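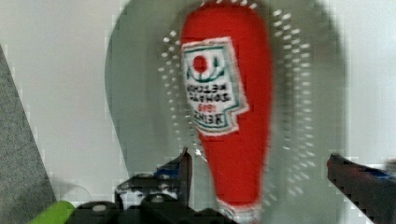 Do storm-rated roof fasteners keep a roof on in a hurricane?

Sometimes, and the test results released so far are too thin to tell a homeowner when. A fastener can hold in a lab and the roof can still go, if the wood under it is old or the edge of the roof was never tied down.

CADHOLM, Mon 9 September

The Grarnura Building Review, an independent group that reads wind damage claims so that homeowners don't have to, today published its response to the Clivusine roof fastening program. The program has been promoted to coastal towns since June as a way to cut hurricane losses. Our reviewers do not think the case has been made.

The Clivusine system is a set of screws and metal clips that are added to an existing roof from inside the attic. Its maker, Biswas, has told town councils that a treated house will come through a major hurricane with "little or no roof loss." Cadholm is now weighing whether to help residents pay for it out of its storm repair fund.

The claim rests on a survey of 1152 houses visited after a single storm. That sounds like a lot of houses. Only 40 of them had the Clivusine clips. Those 40 houses stood in two neighborhoods, both well back from the water, and both built under a newer code than most of the town. The rest of the survey took in older streets near the shore, where the wind had nothing to slow it down.

"If you put newer houses in a calmer spot and older houses in a rough one, I can tell you how that comes out before you leave the office," said Seul-gi Ha, lead reviewer at Grarnura. "Maybe the clips helped. I'd like to know. This survey can't tell me, and it can't tell the people being asked to pay."

The review raises several other points. The survey gives no wind speeds for any street. It relies on one reading from an inland station and applies it to the whole town. Damage was scored from the road, so a roof that had let in water through a lifted edge would have been marked as sound if the shingles looked all right from the front. Attics were not entered. Houses where the owner was away were scored the same way as houses where the owner was home and could have been asked.

The survey also leaves out garage doors and windows. Engineers who look at wind damage have known for a long time that a roof is often lost after something lower down gives way and lets the wind inside. A house with a weak garage door and strong roof clips is still a house with a weak garage door. The sales material given to the Cadholm council does not mention doors at all.

Sunil Herath, a structural engineer who took part in the review, said the lab tests were better than the field survey but had been stretched too far. "They pulled on new clips in new lumber," he said. "I've been in attics here where you can push a screwdriver into the rafter by hand. I would want the same test run on that."

Biswas supplied the lab report when asked. It did not supply the street addresses or the scoring sheets, saying they were private to the owners. Grarnura offered to work from a copy with the names and house numbers taken off and had received no reply by the time the review went out.

Grarnura is asking the Cadholm council to put off its vote until three things are in hand: the scoring sheets, a test on aged lumber, and a comparison between treated and untreated houses of the same age on the same streets. The review does not say that the clips are unsafe, and owners who have already installed them are not being told to take them out. Those owners should still have the roof edge and the garage door looked at by someone who is not selling either one.

The full review runs to two parts, one on the field survey and one on the lab tests. Both can be read at the Grarnura office in Cadholm during business hours. Printed copies of the short version, 1000 in all, will be left at the town hall and the public library ahead of the council meeting.

About Grarnura Building Review

Grarnura reviews claims made for storm-resistant building products. It takes no money from makers or installers.

Press contact: Seul-gi Ha, Grarnura Building Review, Cadholm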